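Soporte > Resultados y estadísticas > Baloncesto escolar > Incidencia 3178

Enero, 9:40. Abierta por Paweena Sukprasert

Asunto: puntos duplicados en la ficha de jugadoras, Kaewsai - Warnbridge

Buenos días. El acta del partido femenino de anoche sale mal en la web. Marcador final correcto, ficha individual no. A la base de Kaewsai le pone 40 puntos y metió la mitad. Rebotes bien, asistencias bien, solo puntos. Me ha escrito ya el entrenador de Warnbridge, bastante enfadado, porque en el resumen de la semana sale ella de líder y no le toca.

Probado por mi parte:
- recargar la ficha, igual
- borrar caché, igual
- abrir desde el móvil, igual
- volver a subir el acta: me dice "acta ya registrada" y no deja

10:15. Buppha Jitpraphai (soporte)

Visto. Reproducido en pruebas. El acta entró dos veces, una desde la tableta de la mesa y otra por correo. El marcador lo coge de la cabecera y por eso cuadra, pero los puntos individuales se suman de las dos. Rebotes y asistencias solo venian en la de la tableta.

Miro si pasa en mas partidos. De momento no toqueis nada en la ficha, si editáis a mano se bloquea el recálculo.
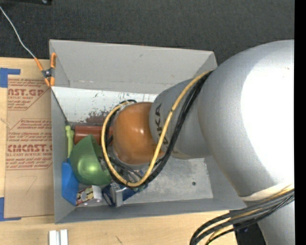

¿Se puede corregir el resumen semanal sin esperar al recálculo?

Se puede quitar a la jugadora de la lista de destacadas desde el panel, pestaña Resumen, "ocultar entrada". Los puntos siguen mal en la ficha hasta que se recalcule, pero al menos no sale de líder.

11:05. Paweena Sukprasert

Hecho, oculta. Otra cosa: Pernside - Sunavstead, chicos, mismo problema creo. El ala-pívot de Sunavstead con 36 y fueron 18. Ese también lo mandaron por correo además de la tableta.

11:30. Buppha Jitpraphai (soporte)

Confirmado, mismo fallo. Revisados unos 100 partidos desde el cambio de versión, afectados 4, todos con doble envío. Los dos tuyos y otros dos de categoría junior.

Pasos:
1. anulada la copia de correo en los cuatro
2. lanzado recálculo por partido, no de toda la liga (tarda muchísimo)
3. vaciada la caché de líderes

Primer intento falló en Pernside - Sunavstead, dorsal repetido en el acta, el 12 sale dos veces. Necesito saber cuál es el bueno.

11:50. Paweena Sukprasert

El 12 es el escolta. El otro es el 21, bailado al teclear. Me lo confirma el anotador.

12:20. Buppha Jitpraphai (soporte)

Corregido y relanzado. Kaewsai: base con 20. Sunavstead: ala-pívot con 18. Suma de jugadores = marcador en los cuatro. Ya puedes volver a mostrar la entrada del resumen, aunque con 20 ya no entra entre las primeras.

Pendiente: que el sistema avise del acta repetida tambien cuando llega por correo. Lo paso a desarrollo, sin fecha. Mientras tanto, un solo envio por partido, tableta o correo, lo que sea pero uno.

Estado: resuelta, con seguimiento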